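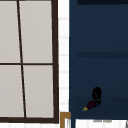 Kitchen chore readiness check
Site: Zarus sink bench. Date: 03/12/2018. Checked by Gheorghița Văduva.

1. Gripper holds light produce: PASS, eggplant only. Heavier items go to the July check.
2. Counter and sink listed before run: PASS 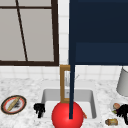 Sink and counter, bread on plate at left.

3. Cabinet door clearance: FAIL. The planner treats every door as shut. Ren to fix.
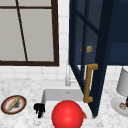 Until then, run with a person at the stop button and keep speed at setting 2.

4. Clears the sink unaided: NOT READY. Needs 12 clean runs, has 4.
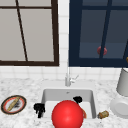 Red ball at the sink, plate on the left.

Comment: fine for fetching, no dishes yet. Copy to Plurside.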